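The Slow Art of Trimming a House for the Holidays

Every December, when the first cold evenings settle over Tundombridge, the ladders come out along the river road and half the town starts looking up at its own gutters. I have lived on that road long enough to have opinions about it, and I hope you'll forgive me if I share most of them.

My own house is narrow and a bit crooked, with a porch that leans toward the street as if it wants to hear the gossip. For years I hung whatever came out of the attic first. Some winters that meant a very full railing and a bare front door, and one winter it meant eleven feet of garland wrapped twice around a single post (it looked like a scarf). I was fond of it all the same.

Start With the Door

If you only have one afternoon, spend it on the door. A good full wreath, hung at about eye level, will carry a plain house a long way. I buy mine from Živković, the nursery out past the mill, where they still wire them by hand and will tuck in extra cedar if you ask nicely. Greens dry out faster than you'd think on a sunny door, so I take mine down every few days and give it a good misting in the kitchen sink, which also makes the whole kitchen smell wonderful!
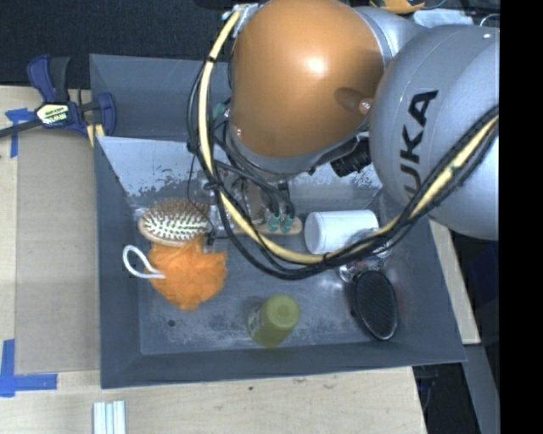
Lights, and How Many

People do get carried away with lights, and I say let them. Still, a small porch wants less than you expect. I use one string of 200 warm white bulbs along the railing and let the windows do the rest. My neighbors across the way put up 1,398 bulbs last year, and they know the number because they tested every one on the living room floor before supper.

Clips are worth the money. The Drodeck ones I bought grip a gutter without scratching the paint, and I have 82 of them in a coffee can that has moved with me twice. Plug everything in before you climb, and run your cords where no one will trip on the way up the steps with a casserole.

Leave Something for Indoors

It's easy to spend all your cheer on the street side and come in to a bare mantel. I put out eight old glass ornaments in a bowl, a few pinecones, and the paper stars from the Caser shop on the square. The stars fold flat in January, though mine have been known to stay up until the crocuses show.

Recent Stories
Keeping a Porch Pretty After New Year's
Paper Snowflakes Worth the Scissors Work
Window Candles, Old and New
What to Do With a Tired Wreath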